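Tonia project: progress report for the August review
Prepared for the Kovov program office by Athina Kontogiannis

Where we are

We were asked to find out whether the Thammasiri training method lets a robot learn a new pick-and-place job from fewer human demonstrations than our standard recipe needs. Part of the answer is yes. I am less sure than the last report was that the part we can show is the part that matters, and I would like the funding decision to take that into account.

We now have 332 demonstrations on disk, all collected by teleoperation. After a check by a second person, we threw out 15 of them. Most of the rejects had a gap in one of the video streams, and the others had the operator starting before the recording did. The remaining set is clean enough to train on, though it leans heavily toward our two fastest operators and their habits show up in the learned policy. It hesitates where they hesitate.

What the numbers say, and don't

On small rigid blocks the Thammasiri policy finished 80 percent of its test runs. The standard recipe, trained on the same data, did worse, and I expect the program office will want to quote the gap. Please hold off. The test positions were chosen by the same people who recorded the demonstrations, and when I looked at where the blocks had been put down, they sat very close to the training positions. A policy that had simply memorized a few good paths could score well on that test.

We reran a smaller version on Friday with start positions drawn by a script. Both methods dropped, the new one by more. It was still ahead, but by a margin I would not bet money on with so few runs. I don't count it as a result.

Soft and round objects are a separate story. Cylinders roll when a finger touches them off center, and neither method recovers well once that happens. The proposal said recovery would come "for free" from the larger action window. We have seen no sign of it. What we do see is the arm closing on the spot where the object used to be, with full confidence.

Transparent containers

The placing half of the task has been slow because of the clear containers. Reflections on the plastic move as the wrist moves, and the wrist view seems to be where the policy gets confused about the height of the rim. I say "seems" because our only evidence is a run of trials with that view masked, and masking it broke other things as well. Drarkside, who supply our labeling tool, have suggested marking the rim by hand in a subset of the data. It would cost us about 6 working days. I think it is worth doing once, mainly so that we can stop arguing over it.

Changes since the last report

Training runs now start from a fixed seed list kept with the data. Before this, two people could report different scores for the same setup and both be right. We have also stopped counting a run as finished if the block lands on the rim and tips in. That rule was loose in the spring, so the older scores should not be put in the same chart as the ones above.

What I am asking for

Two more months at the current level, no new hardware, and permission to spend the first half of that time on testing instead of collecting. If the scripted test still shows a lead after a proper number of runs, I will write it up. If it doesn't, I would rather tell you in the fall than after another year of data collection.

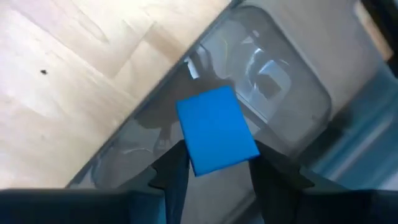
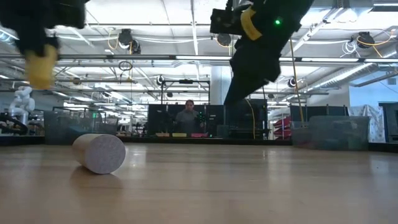

Tonia work area. First picture: wrist view, blue block gripped over a clear container. Second picture: the two arms above the table, with a light grey cylinder on its side.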